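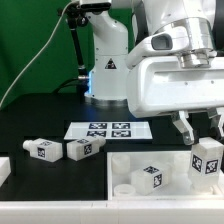

*One tagged block, held upright over the storage tray.*

**PRADBRIDGE, 10/30/26** – Plemby today opened orders for Drastislow, a set of plain white blocks with black-and-white square tags on them. The company concedes that this is a hard product to photograph in an exciting way.

Each block is kept in a storage tray and carries its own tag. The full catalog runs to 101 tag patterns, which product lead Xóchitl Salinas calls "a hundred more than marketing wanted to talk about."

"People ask me what color they come in," said Salinas. "I tell them white. Then there's a pause, and I tell them white again." 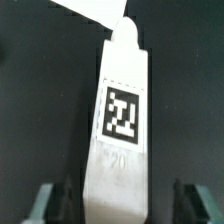
2 min read

The block shown has a square tag on its front and a rounded knob at the top. Lower down, under the tag, is a faint gray "20". It also has a few gray smudges. Plemby's finish policy, written by Othmane Ouazzani in July, takes up a single line: blocks are for handling, and handling shows.

Drastislow is meant for stockrooms, workshops and teaching labs where small parts have to go back where they came from. Palacios, the first customer, has ordered 3000 blocks for its sample store.

"We had a labeling system before," said Abundio Figueroa, who runs the store. "It was a roll of masking tape and my memory – and the tape was the better half."

Trays are sold separately, a decision Plemby expects to hear about. Replacement tags come on plain sheets, and the fitting guide has been cut to four pages after early readers failed to finish the first version.

Orders and sample requests go to Ro-un Wi at the Plemby sales desk, extension 2107. Please have your tray count ready.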